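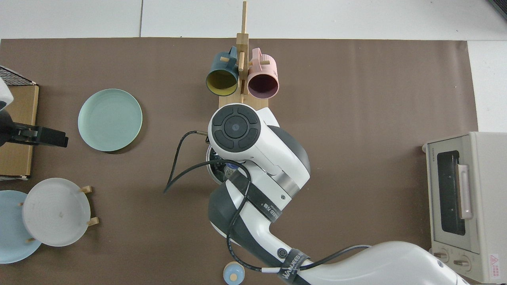 Kitchen things on the brown mat.

Tellesari brown table mat, large size — my review after 3 months

I bought this mat in August, for the table where we eat and also prepare food. It came rolled in a tube and the ends did not want to stay down. I put heavy books on the corners for 2 nights and after this it was flat.

The color is a calm brown and it hides tea marks well. Crumbs I can see easily, so I wipe more often than before.

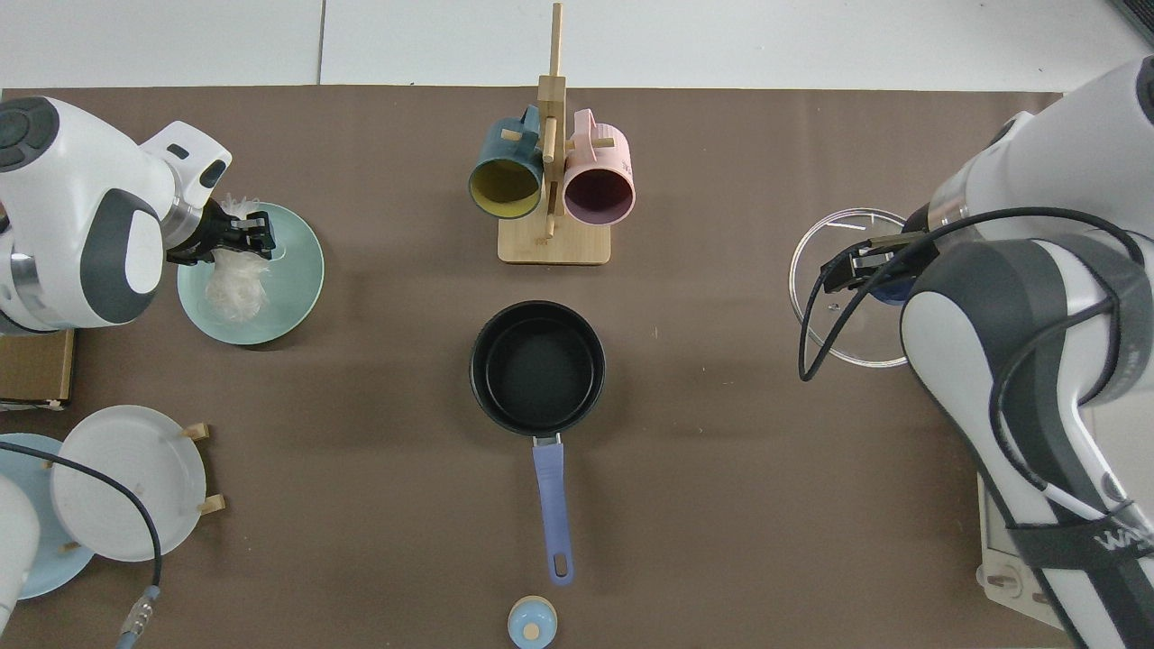
Cleaning is simple if you do it the same day. Soy sauce left overnight made a small stain, and it is still there. I wrote to the shop and Mr. Ferrand answered politely, but he had no remedy for it.

The smell in the first week was a little strong. Also the edge has started to lift on one side — only a little.

I would buy it again, but in the smaller size.

Valentin Pons, 26th November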